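Poststead hook-placement fault

The Poststead hook-placement fault was a recurring failure in a two-armed robot system operated at the Poststead laboratory of Berchtold, in which light objects were released before they were properly supported. It was first recorded in January, during trials of household hanging tasks using adhesive wall hooks and small personal articles such as keychains.
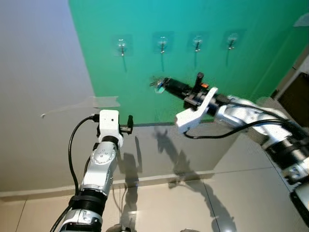
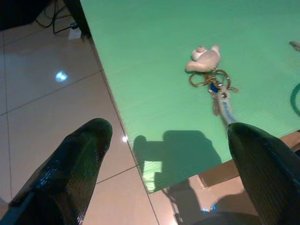

Top: both arms at the green panel with its row of clear adhesive hooks. Bottom: a teddy bear keychain and lanyard resting beyond the fingers of a gripper.

Description

The fault occurred in 11 of 17 logged trials. The control software, known as Trallero, treated a brief drop in grip force as evidence that a hook had taken the weight of an object. Contact with the panel produced a similar drop, and the gripper opened early. Heavier articles were not affected.

Investigation

An internal review led by Heidrun Rainer attributed the fault to a force threshold carried over from an earlier program at Sketley — one intended for rigid parts. Usman Jafri, who maintained the software, had noted the value as unsuitable for straps and cords, but the note was not passed on to the operating staff. No injuries were reported. The review recommended that nobody enter the area beneath the arms while an object was being held.

Changes

The threshold was replaced by a delay of 2000 milliseconds, followed by a second force reading. Seraina Eder later criticized the delay as a partial remedy, as it did not distinguish a hook from the panel behind it.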